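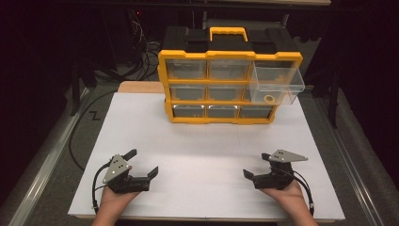

图4 带提手的三行三列抽屉式零件盒,置于白色台板上。右上抽屉拉出,抽屉前部可见一枚黄色环形小件。

4.2 抽屉分格与小件可辨识性

上一节给出了零件盒的外形分类,本节讨论单个抽屉的尺度、透明度与所存小件之间的关系。讨论对象限于便携式抽屉盒,即盒体带提手、抽屉自正面抽出、各抽屉外形一致的一类。壁挂式翻斗盒与上开盖的分格盒在开启方向和遮挡关系上均有不同,相关结果见4.4节。

材料来自两处。Nanayakkara维修点以小型家用器具的拆装为主,零件种类多而单种数量少;Eledberg装配间以成套紧固件的分装为主,种类少而单种数量大。两处共登记抽屉521个,其中带标签的占大多数,标签写法未作统一。登记时只记录抽屉当前的内容,不追溯放入时间,也不询问放入者的意图。内容的命名沿用Kistomix零件名录,名录中没有的条目按外形归入“环形”“柱形”“片形”“异形”四类,材质不参与归类。

抽屉在盒体中的位置记作行号与列号,行自上而下,列自左而右。图4中拉出的抽屉记为(1,3)。拉出后的抽屉从正上方与正前方均可看到内容,但其前伸部分对同列下一行的抽屉形成遮挡,图中(2,3)大部分不可见。这种遮挡与观察高度有关:视线越高,被遮挡的范围越大。坐姿操作时影响较小,站姿操作时,使用者往往要先推回上行抽屉才能读到下行标签。两处的操作者对此有不同的处理。Nanayakkara维修点习惯把常用件放在最下一行,Eledberg装配间则按规格由小到大逐行排列,不考虑取用频次。

透明抽屉的正面并不等于透明的储物空间。盒体内壁为深色时,关闭状态下透过抽屉正面看到的主要是内壁的暗部,小件若不靠近前板,其轮廓很难与背景区分。黄、白等亮色件受此影响较小,发黑处理的螺钉和深灰垫圈受影响最大。据此将关闭状态下的辨识分为三级:可辨种类、可辨有无、不可辨。分级由两名登记者独立完成,不一致时取较低一级。登记者不拉动抽屉,不移动盒体,照明保持现场原状。 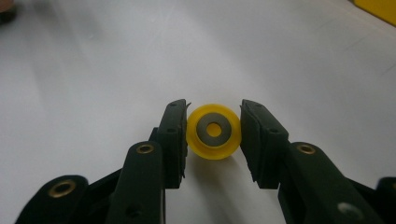

环形小件的定名在登记中分歧最大。Kistomix名录把衬套、垫圈、隔圈、短线轴分列于四个条目,而从外形上看,四者之间并无清晰界限:高径比由小到大连续变化,翻边有宽有窄,内孔有通孔也有被填充的。较难处理的一类是黄色短柱形件,其外圈为黄色并略带翻边,端面嵌一圈深灰色平环,环心圆孔处又露出黄色。若只看端面,容易按垫圈登记;侧放于台面时可见其轴向长度,又接近衬套或短线轴。本文对此类件一律记为“环形,带异色端面”,不进一步推断其用途。深灰环为独立镶件还是同一件上的另一部分,仅凭外观无法确定,登记表中该栏留空。

名称不定带来的直接后果是同类件分散存放。在标签可读的抽屉中,同一外形的环形件最多出现在四种不同的标签之下,包括“垫”“套”“圈”和一个仅写有数字的标签。数字标签的含义各处不一,有的指内径,有的指外径,有的是供货编号。Voleo编排法要求先按外形分行、再按尺寸分列,标签只写尺寸,外形由所在行给出。该法减少了文字量,但前提是抽屉不换位。便携盒的抽屉外形一致,取下后可插回任一空位,换位后行号所承载的信息随之丢失。我们在Eledberg装配间采用了折中写法,标签左端加一个外形符号,右端写尺寸,中间留空,供使用者自行补记。

台面对小件的可辨识性同样有影响,以往的收纳研究很少把它计入。浅色平滑台面能给出较清楚的轮廓,小件旁的软阴影也有助于判断其高度;缺点是反光,台面上的条状亮纹容易与浅色塑料件的边缘混淆。深色橡胶垫没有反光问题,但深色件落在上面不易找到。两处现场都以浅色台板为主。台板铺在原有桌面之上,四周露出的桌面与台板颜色不同,这一色差在整理时常被当作摆放边界使用:边界以内为待归位的散件,边界以外不放零件。这一用法未见于任何书面规程。

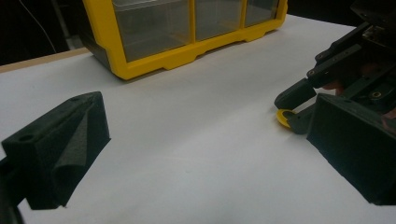

图5 零件盒下部与台面的接触关系。黄色框体底缘呈波浪状,透明抽屉以黄色竖隔条分开,框体在台面上留有浅阴影。

图5所示的底缘轮廓与散件归位有一定关系。底缘并非平直的盒体放在平面上时,局部可能留有缝隙,薄片件和小直径环形件有滑入其下的可能。能否滑入取决于缝隙高度与零件厚度之比,也与推动方向有关。厚度大于缝隙的零件会停在框体前缘,便于拾取。我们没有测量各型盒体的缝隙高度,此处只作为清台时的检查项列出:移动盒体之前先清理其前缘,移动之后再检查原位。

同一张图也说明了竖隔条的作用。隔条与框体同色,与抽屉正面的透明材料对比明显,在斜向观察时仍可用于判断列的边界。随着观察角度变斜,远端一列的正面宽度缩短,标签若贴满整个正面,远端文字将先于近端失去可读性。建议标签宽度不超过抽屉正面宽度的一半,并靠近主要观察方向一侧粘贴。抽屉正面较窄的型号可改用上缘标签,但上缘在关闭状态下常有反光带,文字宜用深色粗体。

4.3 空抽屉的处理

空抽屉在两处现场都占有一定比例。它们有三种来源:零件用尽而标签保留,零件移走且标签撤除,以及从未启用。关闭状态下,第一种与第三种的差别只能由标签判断,第二种与第三种在外观上无法区分。对补货而言,只有第一种需要立即处理。

登记中将“看上去为空”与“确认为空”分开记录。前者依据关闭状态下的正面观察,后者须拉出抽屉检查全长。二者不一致的情形集中在后部存有深色小件的抽屉,原因已在4.2节述及。对此有两种改进办法,一是在抽屉底部垫浅色纸片,二是把抽屉底面改为向前倾斜,使小件自然靠近前板。纸片成本低,可随时更换,但会翘边并卡住薄垫圈;倾斜底面需要重新设计抽屉,且减少有效容积。Nanayakkara维修点选用了前者,纸片裁得比底面略小,四角剪圆。

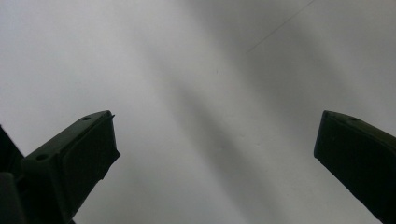
· 566 ·

表6(续)列出了清台与归位的步骤。步骤的次序以减少同时拉出的抽屉数为原则,任一时刻同一列只允许一个抽屉处于拉出状态。散件先按外形分堆,再按尺寸对应到列,最后逐列放入。不能定名的散件放入最后一行右端的抽屉,标签写“未定”,每次清台结束时复核一次。“未定”抽屉装满一半即应停止放入并重新分类,否则该抽屉会逐渐成为事实上的杂物格。

归位时宜拉出抽屉后从上方放入,不宜只拉开窄缝从前缘投入。窄缝投入虽然较快,但环形件容易立在前板与相邻零件之间,推回时顶住上方的横隔条。若推回受阻,应先拉出检查,不应加力。完全取下抽屉再装料的做法适用于成批分装,分装完毕后须核对行号与列号。

上述步骤对抽屉装填程度较为敏感。装填高度低于抽屉内高的25%时,小件在搬动中易移至后部,关闭后难以看到;高于80%时,拉出过程中有小件翻出的可能,细长件尤甚。两个界限取自现场操作者的使用习惯,登记表据此设“偏少”“适中”“偏多”三栏,未经单独试验检验,引用时应予注意。提手式盒体在搬运时的倾斜角度没有记录,装填界限与倾角之间的关系留待后续工作。

4.4 与其他盒型的比较

上开盖分格盒的全部格位在开盖后同时可见,不存在行间遮挡,单次查找只需一次开启动作。其不足在于格位之间只靠隔板分开,盒体倾倒时各格零件可能混合。抽屉盒的格位彼此独立,取用一格不影响其他格的封闭状态,代价是查找过程中须逐个核对标签。壁挂式翻斗盒位置固定,行列信息最为稳定,适用于Voleo编排法,但不能随工作地点移动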